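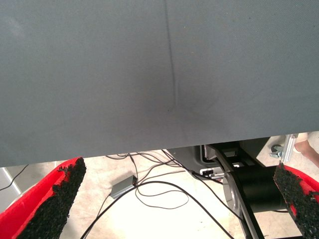

What should I put down before I start sorting small gears? A plain gray cloth with no pile to it, pulled as flat as you can get it and big enough that a dropped part lands on it.

OK, so that's my opener. Say hi, wait for the back row to sit down. Mention I've been doing small gear kits since February and before that I mostly fixed pumps, so go easy on me.

First part is sorting. I tip the bag out slowly, with my other hand cupped at the edge. The Gevton kit comes with 176 pieces and most of them look like each other until you get them under decent light. Spurs in one tray, bevels in another, pins and posts by themselves. Don't try to build while you sort! I did that on the first Huremau set and ended up with a gear on the wrong post and a very long evening.

Then bevels. I like these — the teeth sit on a cone, so the drive can turn a corner, and people always want to pick one up. (Pass the loose one around here. Get it back.) 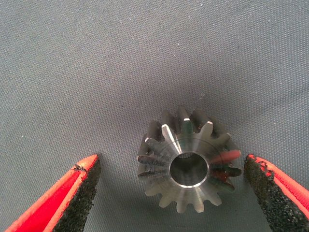 Bevel pinion, small face up, bore showing.

Talk about looking before you touch. Tilt it to the light and go around the teeth one by one for burrs. Then look through the bore. If there's a bit of lint in there it'll ride along onto the shaft and you'll swear the fit is bad. I use a dry brush, the Naciri one with the short bristles, and I'm not precious about it.

Next, the plate. It's a round one with a hole in the middle, and the gears go on around that hole. Start with whichever spot is easiest to reach, and leave yourself room for your fingers.

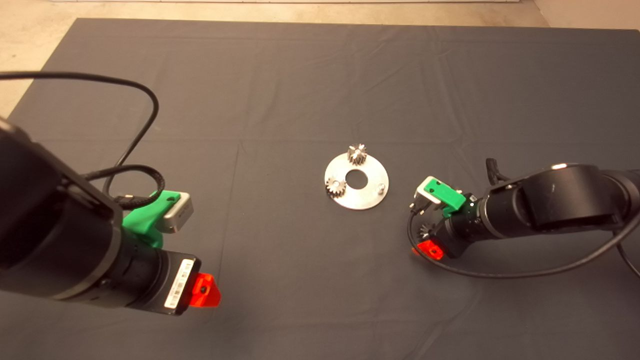

The mistake I see most is pushing. If a gear won't drop down, turn it a hair and let it find its neighbor's teeth. You'll feel it go. Still stuck? Lift it off, look at the post, try again. On the Saliten plate I had one that took me 17 minutes, and the whole trouble was a nick on the post that I could've found with a fingernail.

Slow down here, I always rush this bit. Ask who's brought their own kit.

Last thing is oil — one drop, after everything turns freely dry. Then questions, then let them at the tables.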